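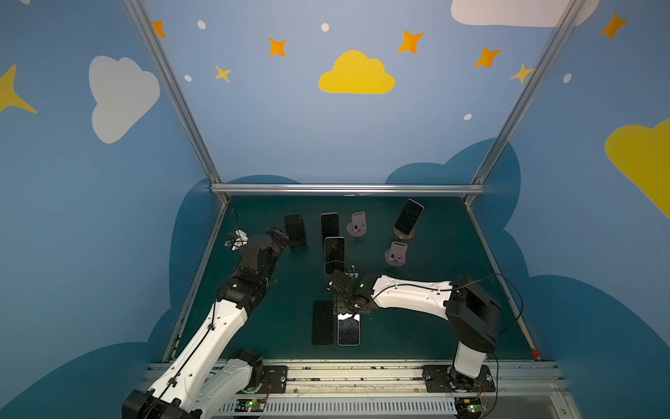
Search this site
Enter keyword

Brelemel Opens Sign-Up for Free Hearing Checks in Netari

24 August 2025 — Brelemel, a community health provider, will offer free hearing checks to Netari residents age 60 and older starting next month. The checks will run for 7 weeks at the Sowah clinic on Grollgate Road.

Each visit includes a short hearing test, an ear exam and a printed copy of the results. Residents who need more testing will get a referral to a clinic of their choice. No insurance card is needed.

Hearing loss often comes on slowly, and many people put off getting checked. Common signs include trouble following talk in a noisy room, turning up the television and asking others to repeat themselves.

Brelemel ran a trial of the checks at the same clinic in July. After that trial it added evening hours — the clinic will now stay open late 3 days a week.

Appointments can be made at the front desk or by phone. Walk-ins will be seen when there is an opening. Patients who wear hearing aids should bring them along.

Share 5 | Comments 3

Contact Brelemel | © 2025 Brelemel | Back to top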